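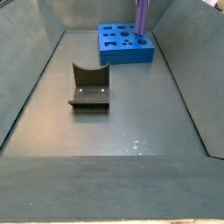

Housing for laying hens on small farms starts with the question of litter depth. A deep litter floor needs a solid surface and a wall on every side, or the birds will scratch the bedding out within a few days. A plain box is enough for a trial pen: flat floor, side walls that slope outward, and a low wall running across the front. Dark gray walls like these are harder to check for mites than pale ones, so go over the corners with a lamp.

Course > Small Farm Livestock > Unit 4: Bedding and Floors

Start with dry wood shavings. Turn them by hand twice a week and add fresh material when the top begins to cake. Litter that balls up when squeezed is too wet. Ammonia can often be smelled at the door before any damp patch shows.

In the Grulunska flock, 305 hens were kept on one floor through July. Bontu Bogale kept the log, which is in the reading packet. Look at the entries on water lines first. Most wet litter in that house began under a leaking drinker.

For next class: read the log and write down two changes you would make to the drinker layout. Bring questions on mites to Tarek Daher's lab hour.

Contact: Nuria Derese, course office | © 2021 Verkness | Back to top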